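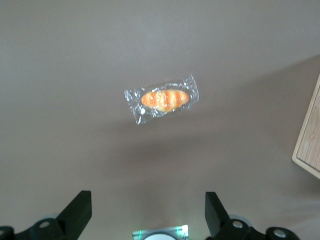

Lorena Escobar would prefer that the sound mix be discussed before the story, and she says so within the first minute of the call. Most people who write to her about Flestamwood ask about the ending. She has answered that one enough times and would like to talk about the low end of the river scenes.

The film runs 94 minutes and has almost no score. What audiences take for music in the first half is a recording of a pump station at Ollau, slowed down and filtered. "We recorded it at 96 kilohertz so we could drop it two octaves and still have something above the mud," Escobar says. "At 48 it fell apart. You could hear the top had been taken away."

She recorded most of it herself, in July, with two omnidirectional microphones spaced 16 inches apart on a bar and a third clamped to the outlet pipe. The contact microphone was a late addition. It picked up a pulse at a little under one beat per second, which the editor then used as a guide for the length of shots in the crossing sequence. No cut in that sequence lands on the pulse. They sit a few frames after it, and the offset grows as the boat nears the far bank.

The picture was shot on a single camera with three prime lenses, a 25, a 35 and a 50. The 50 was used for one scene only, the conversation in the ticket office. Escobar says the reason was space. The set was built inside a real office and the back wall could not be moved, so the only position that gave both actors in profile was from the hallway, through the open door.

"People have written that the long lens shows her being watched," she says. "I read that and thought, fine. But the hallway was where the tripod fit."

The edit took longer than planned. There were 1,561 takes logged, a high number for a film with so few locations, and the assistant's notes did not match the camera reports for the first nine days. The slates had been reset after a battery change and two scenes carried the same numbers. Sorting this out took most of a month. Escobar now has the sound department keep its own written log, with the time of day for every take, and compares it with the camera report each evening.

The first assembly was just over three hours. A screening for a small group removed the entire Bandara section, in which the brother goes looking for work. It had been expensive. It also had the only crane shot in the film.

"It was good material and it explained him," she says. "Once it was gone you had to guess what he'd been doing, and the dinner scene got better by itself. We didn't touch a frame of the dinner."

Some of the Bandara sound survives. The traffic behind the phone call in the second reel comes from there, as does the dog.

The mix was done at Plalano, in a room with 63 seats and a screen slightly too small for it. Escobar chose the room over a larger one that was available the same week. Most of the theaters that would show the film are near that size, she says, and she wanted the quiet passages set against the noise floor of an ordinary house with its air handling on. Dialogue sits lower than is usual. The printmaster was checked again at home volume, and the whispered exchange on the stairs was raised by two decibels for that version — the only change between the two.

On the question of subtitles she is less settled. The English track was timed twice. The first pass followed the speech closely and produced many titles of under a second. The second held them longer and let some run over cuts, against the guide she had been given. She kept the second. "I still see one I'd move," she says, and declines to say which.

The budget for the next film is in place, except for about 3,000 dollars of lab costs that she expects to cover by shooting fewer tests. It will be on Super 16, with sound recorded separately and no pump. She has the microphones out for service.

Flestamwood opens in limited release on 01/10/2024. The theatrical version is 5.1 only; a stereo fold-down was made for festivals and will not be used again.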